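Koltarine Releases Udgate, a Simulated Household Data Set for Training Door and Furniture Skills

OSTANO, May - Koltarine today announced the general release of Udgate, a collection of recorded demonstrations made in simulated homes for developers of learning-based control software. The first version contains 4,000 demonstrations recorded across 300 room layouts and is available to licensed users through the company's download portal.

Udgate covers tasks that involve moving through a home and operating fixed or semi-fixed objects: opening and closing hinged doors, passing through a doorway, pulling drawers, raising blinds, and moving light furniture away from a path. Each demonstration is a full episode, from a start pose chosen at random to either completion of the task or a time limit. Episodes that end at the time limit are retained and labeled as such.

"Most of the requests we received from early users were about doors," said Seraina Baumgartner, head of data collection at Koltarine. "Door handling combines contact, base motion and a changing view, and a policy trained on tabletop work has seen very little of that. We put the largest share of operator hours there."

Of the 4,000 demonstrations in the release, 3,000 involve at least one door. The remainder are divided among the other task groups. A breakdown by task and layout is included in the index file.

How the demonstrations are recorded

All episodes in Udgate were recorded by human operators working at desk stations in Ostano. An operator sees the simulated room from the viewpoint the learning system will later receive and drives the simulated robot with a pair of handheld controllers. No overhead map or second view is provided during recording. Koltarine adopted this rule after an internal trial in which operators with extra views produced motions that could not be reproduced from the onboard view alone.

Each operator completes a training period before contributing to the released set. Sessions are limited to 40-minute blocks. Episodes are reviewed by a second operator, who marks the start of contact, the end of contact and any pause longer than two seconds. Reviewers may reject an episode for controller faults or simulation errors, but not for slow or indirect motion.

"We had a long discussion about whether to trim hesitation," said Vinzenz Steiner, simulation lead. "In the end we left it in and marked it. A user who wants it removed can do that with one filter. A user who wants to study it would have no way to put it back."

Recorded channels include color images, depth, joint positions, base velocity, gripper state, operator commands and contact forces as reported by the physics engine. Object poses are stored separately so that they can be withheld from training and used only for evaluation.

Layouts and variation

The 300 layouts are assembled from room modules that can be joined along a shared wall. Floor finish, wall color, furniture placement and lighting direction are varied independently. Door models differ in width, glazing, hinge side, latch height and closing resistance. Glazed doors were included in quantity after testing showed that depth estimates near glass were a frequent source of error in policies trained on solid panels only. 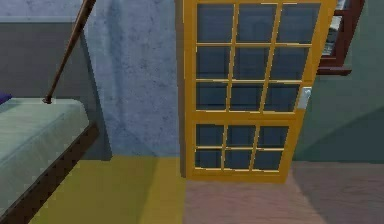 Lighting is handled by a rendering module named Sun, which sets the direction and strength of daylight for each episode and stores both values with the recording. Users can re-render any episode under different Sun settings without repeating the physics step. Object motion and contact data are unchanged by this process, and the re-rendered images keep the original time stamps.

Layouts are split by module, so that no room module used in the training portion appears in the held-out portion. Koltarine recommends that users report results on the held-out portion only, and that they state whether re-rendered episodes were used in training.

Known limitations

The release notes list 13 known issues. The most significant concern the modeling of latch friction, which is constant over the travel of the handle, and the treatment of soft objects such as bedding, which are represented as rigid bodies in this version. Some door models also show a small gap at the bottom rail when fully closed. Koltarine does not consider Udgate sufficient by itself for deployment on physical hardware and advises users to combine it with recordings from the target machine.

"Simulated episodes are useful for coverage," Baumgartner said. "They give you many rooms and many starting points at a reasonable cost. Final tuning still has to be done on the real robot, in the real doorway."

Availability

Udgate is offered under a research license and a commercial license. Both include the recordings, the layout files, the Sun module and a set of loading scripts. The research license does not permit redistribution of layout files. Existing participants in the preview program will keep their access and do not need to reapply - their accounts will be moved to the new portal automatically.

An update with revised latch friction is in preparation. Corrections to labels will be issued as separate patch files so that published results can be traced to a fixed version.

About Koltarine

Koltarine develops simulation tools and demonstration data for robot learning. The company is based in Ostano, where it operates its recording stations and software group.

Media contact

Koltarine Press Office, Ostano
Requests for sample episodes should include the name of the institution and the intended use.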